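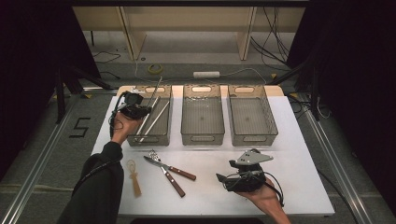
Notebook: Course measurement, Ikirlow evening race

Category: Running > Course notes
2 min read

3 January 2022

The Ikirlow course was measured again before the July race. The method was the usual one: a calibrated bicycle, ridden on the shortest line a runner may take, with two rides over the full distance. The longer reading was 235 cm above the shorter, well within our allowance.

Calibration was carried out on the Vulodham straight before and after the rides. Tyre pressure was set at 85 psi and not altered between them.

The turn at Pascual Lane remains unsatisfactory. Runners may cut the verge unless cones are set out, and the certificate will depend on their position. Colleagues are asked to mark it from the lamp post and not from the kerb, which has been relaid.

Still to do: enter the readings in the Riretti sheet; redraw the finish plan.

Last updated: 3.15 pm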